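Plultov: 반려견과 이웃이 만나는 순간을 모은 한국어 짧은 글 데이터셋

소개

Plultov는 동네에서 개와 사람이 마주친 이야기를 모은 텍스트 데이터셋입니다. 산책길에 경비실 앞에서 꼭 멈춰 서는 개, 놀이터 벤치의 할머니 옆에 슬그머니 앉는 개, 주인보다 편의점 사장님을 더 반기는 개… 이런 이야기가 3000편 들어 있습니다. 한 편은 짧으면 두 문장, 길면 한 쪽 정도이고 전부 투고자가 직접 쓴 글입니다.

처음에는 동네 게시판에 올라온 글 46편을 허락받고 옮겨 적은 파일 하나였습니다. 그런데 읽다 보니 너무 재미있어서(정말로 밤을 새웠습니다!) 투고 양식을 만들었고, 소문이 나면서 지금 크기가 되었습니다. 감정 분류, 요약, 이야기 이어 쓰기 같은 실험에 써 보시면 좋겠습니다. 물론 그냥 읽으셔도 됩니다.

파일 구성

stories.jsonl: 본문 전체. 한 줄에 한 편
labels.csv: 분위기 표시와 만남 유형
places.csv: 장소 유형(공원, 골목, 가게 앞, 승강기 안 등)
splits 폴더: 학습용과 평가용 번호 목록
guide.txt: 표시 작업 지침

평가용은 1000편이고 나머지가 학습용입니다. 같은 사람이 보낸 글은 반드시 같은 쪽에 들어가도록 나누었습니다. 같은 개가 여러 편에 나오는 일이 많거든요. 이 규칙 없이 무작위로 나누면 모델이 이야기 대신 개 이름을 외워 버립니다.

필드 설명

id: 글 번호
text: 본문. 맞춤법은 고치지 않았습니다
mood: 훈훈함, 웃김, 그리움, 놀람, 기타 중 하나
encounter: 처음 만남, 아는 사이, 다시 만남 중 하나
dog_size: 소형, 중형, 대형, 모름
dog_alias: 개의 가명
narrator: 보호자, 이웃, 지나가던 사람
place_type: places.csv와 연결되는 장소 코드

mood 값은 두 사람이 따로 붙인 뒤 서로 다르면 같이 읽고 정했습니다. 그래도 합의가 안 된 글이 193편 있었는데 빼지 않고 disputed 칸을 참으로 두었습니다. 대부분 훈훈함과 그리움 사이에서 갈린 글입니다. 돌아가신 할아버지가 앉던 자리에 개가 가서 엎드렸다는 글을 어느 쪽에 넣어야 할까요? 저희도 한참 이야기했습니다. 이 묶음만 따로 모아 실험해 보시는 것도 적극 추천합니다.

수집 방법

투고는 온라인 양식으로만 받았습니다. 제목 칸은 일부러 두지 않았습니다. 제목을 쓰게 하면 글이 갑자기 기사처럼 변하는데, 양식을 바꾸기 전과 후를 비교해 보면 차이가 꽤 뚜렷합니다. 질문도 하나뿐이었습니다. “그 개와 그 사람은 어떻게 만났나요?”

인터넷에서 긁어 온 글은 한 편도 없습니다. 화제가 된 영상의 줄거리를 옮긴 글도 받지 않았습니다. 유명한 영상을 본 감상이 섞여 들어온 적이 있는데, 확인되는 대로 제외했습니다.

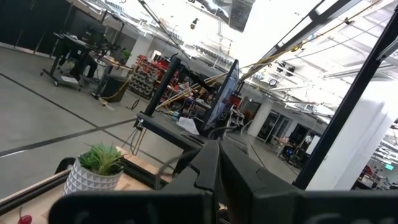 책상 위의 다육식물 화분.

개인정보와 가명 처리

사람 이름, 아파트 이름, 가게 이름, 전화번호는 모두 바꾸거나 지웠습니다. 개 이름도 바꿨습니다. 개 이름까지 바꿔야 하느냐는 질문을 자주 받는데, 작은 동네에서는 개 이름 하나로 어느 집인지 다 압니다! 대신 이름의 느낌은 살리려고 했습니다. 음식 이름이면 다른 음식 이름으로, 사람 같은 이름이면 사람 같은 이름으로 바꾸는 식입니다. 감자가 만두가 된 셈이죠.

가명 처리는 Hirnunis라는 작은 스크립트로 먼저 돌리고 사람이 다시 읽었습니다. 별명은 스크립트가 자주 놓칩니다. “우리 동네 반장님”이 사람인지 개인지 글을 끝까지 읽어야 알 수 있는 경우도 있었습니다(개였습니다).

사용 방법

압축을 풀고 stories.jsonl을 UTF-8로 읽으시면 됩니다. labels.csv와는 id로 합치세요. 엑셀에서 바로 열면 번호 앞자리의 0이 사라지니 id 열을 텍스트로 지정해 주세요. 줄바꿈은 글쓴이가 넣은 그대로이고, 이모지도 남겨 두었습니다. 우는 얼굴 이모지가 유난히 많습니다.

처음 써 보신다면 narrator별로 나누어 읽어 보세요. 같은 만남이라도 보호자가 쓴 글과 이웃이 쓴 글은 온도가 아주 다릅니다. 보호자는 “죄송해서 얼른 줄을 당겼다”고 쓰는데 이웃은 “조금만 더 있다 가지” 하고 쓰는 경우가 많고, 저희가 이 자료에서 제일 좋아하는 부분이 바로 이 엇갈림입니다.

알려진 한계

도시 아파트 단지 이야기가 많고 농촌 이야기는 적습니다. 좋은 기억을 보내 주신 분이 대부분이라 개를 무서워하는 사람의 시선은 거의 없습니다. 실제 이웃 관계를 대표하는 통계로 쓰시면 안 됩니다. 사투리가 들어간 글은 있지만 지역 표시는 없습니다. 고양이가 나오는 글도 조금 있습니다. 개가 함께 나오면 받아 주었습니다.

변경 내역

1.2: disputed 칸 추가. 중복 투고 정리
1.1: place_type 코드에 승강기 추가(요청이 아주 많았습니다)
1.0: 첫 공개

이용 조건

연구와 교육 목적으로 자유롭게 쓰실 수 있습니다. 글쓴이를 찾아내려는 시도는 하지 말아 주세요. 본문을 책이나 영상으로 옮기고 싶다면 먼저 연락을 주시면 투고자께 여쭤보겠습니다.

도움 주신 분

분할 스크립트와 검사 코드는 Raghavendra Palaniappan 님이 작성했습니다. 한국어를 배우는 중에 글을 읽다가 place_type 오류까지 잔뜩 찾아 주셨습니다. 표시 작업 화면은 Hegarty를 고쳐서 썼습니다.

오류를 발견하시면 글 번호와 함께 이슈로 남겨 주세요. 새 이야기도 계속 받고 있습니다. 다음 투고 접수는 9월에 열고, 산책하다 생긴 일이면 두 문장짜리도 환영합니다!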